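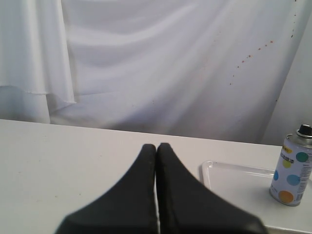 Open with the job title, because it gets a laugh. When I started at Wondov I was a finishing hand, which meant I put color on sample cards and handed them to somebody who frowned at them. After the arm came in I became a "process operator, surface." Same stool. The tools of the trade fit on one table, and a fair share of them is a spray can in a shallow white tray with a cloth hung up behind it. Pause here and let them look at the cloth. Anyone who has ever worked in paint will be looking at the cloth already.

(Slow down. In Wikville I did this bit in one breath.)

## What the job was

- Shake, spray, wait, label. Up to 400 cards in a heavy week before a catalog deadline.
- Wrist trouble. Ask for a show of hands on wrist trouble. Do not show them mine.
- The frowning was skilled work. It had no line in the job description and it was most of what the customer paid for.

When management brought in Vollik to do the installation, the slide said the arm would "free staff for higher-value tasks." We asked which tasks. There was a second slide, and it had a picture of a mountain on it.

## What went to the arm

It got the holding and the lifting, and in time the spraying. What stayed with us was putting things where the arm expects them. I used to set up a table the way I set up my kitchen, meaning I knew where everything was and nobody else could find a spoon. Now there is a place for the tray and a place for the paper, and if you nudge either one you will hear from the line lead before lunch. 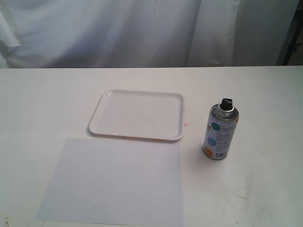 *Tray, paper, can. Half of my new job description.*

Points to make while this one is up:

- The training lasted 2 days. One of them was about the emergency stop, and I have no complaints about that one.
- People who were fast got less out of being fast. People who were tidy did very well. This caused more bad feeling than the arm did, and we should have seen it coming.
- Higinio Montes had the best eye on the floor and the messiest bench. For a few months he was officially our weakest operator. Then a customer sent back a batch of greens, and he was invited to a lot of meetings.
- If asked: yes, he got a raise. No, I don't know how much. Yes, I have tried to find out.

## The part about pace

Skip this if we're running late. (We will be running late.)

The arm doesn't rush and it doesn't slack off, and you end up breathing at its speed. We used to talk while we shook the cans. It was the only gossip hour we had. With the shaking gone, the talk went too, and it took until September for the shop to notice that new people weren't learning anything, as all the teaching had been done in the gossip. We now have a weekly sit-down with coffee, on the clock. It's a little stiff. The cookies are good. 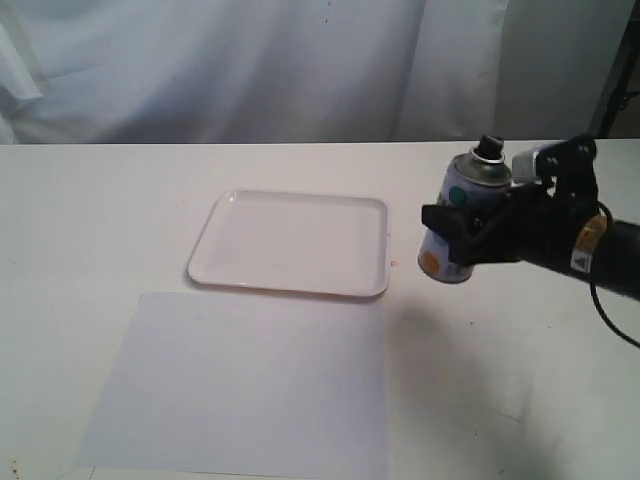
Jaqueline Tapia wrote back after reading a draft of these notes that I was being too kind to the sit-down, that her shop at Boateng had tried the same thing and everybody just stared at the cookies, and that what got people talking again was letting two of them share a station even though the schedule said one would do.

Read that out more or less as she wrote it. She's right about the stations, and I stole the idea — we run it on the early shift and the line lead pretends it's for safety.

## Asks for the room

- Put the operators in the meeting before the purchase order goes out. Four of us could have told them about the greens.
- Write down who does the frowning, and pay for it.
- If your vendor has a mountain slide, ask what is on the mountain.

Leave ten minutes for questions. Somebody will ask whether I'd go back to doing it by hand. Answer: my wrist says no, and the rest of me would like to see the schedule first.

Water is under the lectern. Give back the clicker this time.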